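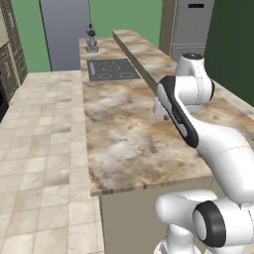
Marble swirls in beige, tan, cream and soft gray.

Journal > Kitchen > Slow Cooking

4 December 2020
By Tala Akl

My grandmother made her lentil soup in a dented pot that held enough for the whole street, and for years I tried to copy it in a nice new pan and could never get the same taste. I blamed the lentils, then the water (we have very hard water here), then the cumin. I even wrote to my cousin for the recipe, and she sent me back one line – "onions, until you are bored." I thought she was teasing me!

So last March, when we were all home and I had more time than I knew what to do with, I did just as she said. I sliced 800 grams of yellow onions, put them in the pot with olive oil and a good pinch of salt, turned the heat as low as it would go, and stood there with the radio on. After half an hour they were soft and pale and I wanted to stop. After an hour they were the color of weak tea. I kept going until they were dark and sticky and the whole house smelled like her hallway, and I may have cried a little into the dish towel.

The rest is easy. Rinse two cups of brown lentils, add them to the onions with cumin, a bay leaf and plenty of water, and let it all bubble gently until the lentils give up. Lemon at the end, more than you think. My neighbor Keith Brunton likes his with hot sauce, and I have decided to love him anyway.
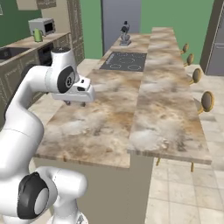 What I do with the leftovers

It gets very thick overnight, so I loosen it with a splash of water and warm it slowly, or I leave it thick and spread it on toast with a fried egg on top. My husband eats it cold from the jar, standing up. It freezes well too, though I leave the lemon out of any I plan to freeze and squeeze it in fresh later on.

Next week I want to try the version with rice – my aunt's, and she is very particular about it, so wish me luck.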